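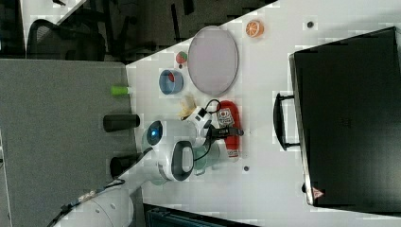

Features > Makers and Menders > Toy food and the people who sort it

I'd been promised tea, and I did get tea, but first I got a toy banana put in my hand. "Squeeze that," she said. "Go on, everyone wants to." She looks after the play-food boxes at the Walton toy library, and she'd asked me not to print her name as her sister already thinks she talks about plastic fruit too much.

She started with one box, 16 pieces, bought from a closing-down playgroup in Garkar. Now there are 2000 bits and bobs on the shelves (she has a ledger, I've seen it!) and families borrow a set for a fortnight at a time.

So what goes in a good set? I'd guessed lots of fruit, and she pulled a face. "Fruit's the easy bit. What they want is something to put it on. Give a three-year-old a big tray and they'll be running a café before you've got your coat off."

We'd been chatting over a white table with a few pieces out on it, a big oval tray in a sort of pale lavender-grey, a blue bowl with a lighter rim, the banana, and half an orange with the cut side up. She's very fond of the half orange. "You can see the segments, look. Children will ignore a whole one and fight over a half."

There was a little red and green fruit as well, and I said strawberry. She said she'd heard apple just as often and had given up correcting people. On the label for the box she simply writes "small fruit".

I asked about cups, because my own two lost every cup we ever owned. "Always the cups! I put in a spare. Pale green ones go missing less than pink, don't ask me why."

Washing takes up most of her mornings in March, when the boxes come back from the nurseries. Warm water, a drop of soap, then out on a towel, and bowls upside down "or you'll get a puddle and a sulk". Anything cracked goes in the bin.

Borrowing a set costs 7 pounds, and she still hasn't put the price up. I went home with a café box, and my youngest has already charged me 100 pounds for a banana.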